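Category: Course Handouts > Workplace Organization > Unit 4

Print this page | E-mail this page

UNIT 4: THE DESK SURFACE AND ITS SURROUNDINGS

4.1 Purpose of the unit

This unit addresses the arrangement of a single-user desk in a shared or private office. Students are expected to have completed the room survey in Unit 3 and to bring their survey sheets to the session. The unit carries 100 marks, divided between the written plan and the practical exercise.

4.2 Terms used

Primary zone: the part of the desk that the hands reach while the elbows remain near the body. The keyboard and mouse belong here.

Secondary zone: the part reached by extending the arm. A lamp, a telephone or a document tray is normally placed here.

Storage zone: shelving, drawers and cabinets beside the desk. Items used less than once a day should be kept in this zone.

4.3 Order of work

Clear the primary zone first. Every item removed is set aside and sorted only after the surface has been wiped. The keyboard is returned before anything else, squared to the position of the chair. The mouse follows, then the lamp.

Cables are dealt with last. Where a desk has a grommet, cables should pass through it by the shortest route. Slack is gathered and tied behind the desk. Ties must be reusable; the Sokard hook-and-loop strip is stocked in the supply room at Purthorpe.

Shelving next to the desk is to be treated as part of the same plan. Plants may remain on a shelf if they can be watered without moving equipment. Boxes should be labeled on the side facing the user.

4.4 Worked layout

The white desk in this layout has a black keyboard, a gray mouse and a silver lamp at the upper right corner. The cables are still looped beside the keyboard, and a small round grommet is available near the right edge. Students should mark the three zones on a sketch of this desk and draw a proposed cable route. The curved shelving on the left, with its potted plants and sunflowers, is to be included in the sketch.
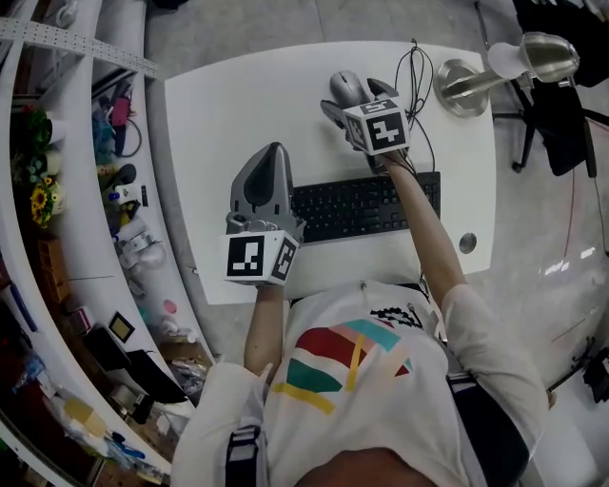
4.5 Assignment

Submit a plan of one desk, drawn to scale, with a written statement of no more than 196 words. The statement must identify one item to be moved to the storage zone and give the grounds for moving it. Plans are due before the July review.

4.6 Reading

Tavov Desk Planning Guide, chapter 4. The Cáceres supplement on shared offices is optional.

Print this page | E-mail this page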